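Caring for Desks and Work Tables at Home
Conderel Household Advisory Service
Updated Jul 2, 2022

A desk in daily use collects dust, skin oils and the rings left by cups. Regular light cleaning does more for the surface than an occasional heavy one. The following guidance applies to most finished tops, whether solid wood, veneer or printed board.

Weekly cleaning
Clear the top completely. Wipe with a soft cloth that has been dampened and wrung out well, following the direction of the grain, and dry at once with a second cloth. Do not spray cleaner directly onto the surface - liquid runs into the joints and edges, where it may cause swelling.
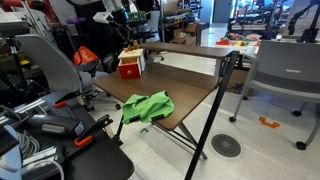

Tillman Trivley

Desks with a raised back shelf and a metal frame need attention in two further places. Dust settles along the line where the shelf meets its supports, and a dry paintbrush will lift it out. Crossbars under the top should be wiped once a month and their bolts checked by hand. A bolt that turns freely should be tightened with the correct key until snug, and no further.

Small drawers
A drawer that sticks in damp weather may be eased by rubbing plain candle wax along both runners. Remove loose dust first. Knobs are best tightened from the inside, with the front held steady.

Stains and scratches
Ink should be blotted, never rubbed. For white heat marks, place a dry cotton cloth over the area and pass a warm iron across it for 2 seconds at a time, checking after each pass. This method is suitable for solid wood only. Shallow scratches may be filled with a wax stick in a matching shade.

Winter care
Heated rooms are driest in February. Keep wooden furniture away from radiators, and do not apply oil to a lacquered finish.

Related pages: Chair Glides and Floor Protection - Storing Hand Tools - The Jata Guide to Shelf Brackets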